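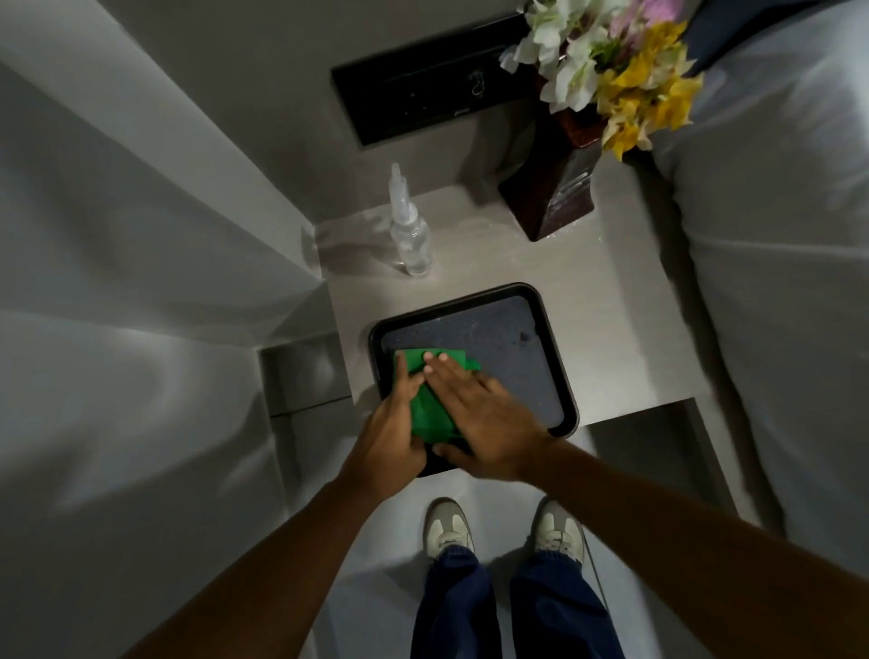

NOTEBOOK / TEXTILES / LINT AND RESIDUE

March, entry started 9:40

Picking up the cloth residue work where I left it. The question is still how much detergent stays in a microfiber cloth after a normal wash, and how much of that ends up on a hard surface as a film. Roswitha Reinholz wants a number she can put in the laundering sheet for the Wirner guesthouse. I would rather give her a procedure, but she will get both.

Stock: green cloths from the Vilura batch, all prewashed once with no detergent to get the mill finish out. Cotton controls from the old shelf. Detergent is the Avemach liquid, same jug as last time, shaken before each draw.

Wash: short cycle, warm, one rinse for set A and two rinses for set B. No softener in either. Spun, line dried in the back room overnight.

Extraction: each cloth goes in a clean jar with distilled water, lid on, tumbled for 19 minutes, then squeezed by hand in fresh gloves. Conductivity of the liquid read on the Tymoshchuk meter after it settles. Blank water read before and after each run. The blank drifted slightly upward in the afternoon. I put that down to the jar lids, which had been rinsed in tap water. Lids now get distilled only.

Readings, microsiemens per cm, mean of each set:
Set A (one rinse): 1,161
Set B (two rinses): 867

So the second rinse helps, but less than I had assumed. I expected set B to come in under half of set A. Possible causes, none of them checked yet:

Overfilled drum. I loaded cottons and microfiber together to save a cycle, and the cottons hold a lot of water. Should be run separately.

Too much detergent to begin with. The cap is marked for a full mixed load and this was a small one.

Tap water. Ours is hard, and part of what the meter sees is simply whatever was in the rinse water when the cloth dried. Need a set washed with no detergent at all, dried the same way, and subtracted. I should have done this first.

Conductivity also says nothing about the nonionic part of the detergent, which the meter can't see. For that I need the surface test.

Surface test, 2:15 p.m.

Black glazed tile, cleaned with alcohol, wiped with a damp cloth from each set, left to dry flat, viewed under the desk lamp at a low angle. Set A leaves visible streaks along the wipe direction. Set B leaves fewer, mostly where the stroke ended and reversed. Cotton control leaves lint and a faint haze, no real streaks. Wringing matters as much as the rinse count. A heavily wetted set B cloth streaked nearly as badly as set A.

Repeated on matte plastic. Could not tell the sets apart by eye. Gloss or nothing for this test.

Note on folding: a cloth folded in quarters gives clean faces to turn to, and the streaks got worse once I went back to a used face. Bunched cloths gave patchy contact and I threw those tiles out of the comparison.

To do
- No-detergent set, same cycle, 6 cloths
- Repeat A and B with half the detergent
- Separate cottons from microfiber
- Calibrate meter, standard solution is in the fridge door
- Ask Roswitha what temperature the guesthouse machine runs at, the sheet only says "normal"

Tiles are racked by the sink with pencil labels on the back. Please don't wash them until I've gone over the second set again.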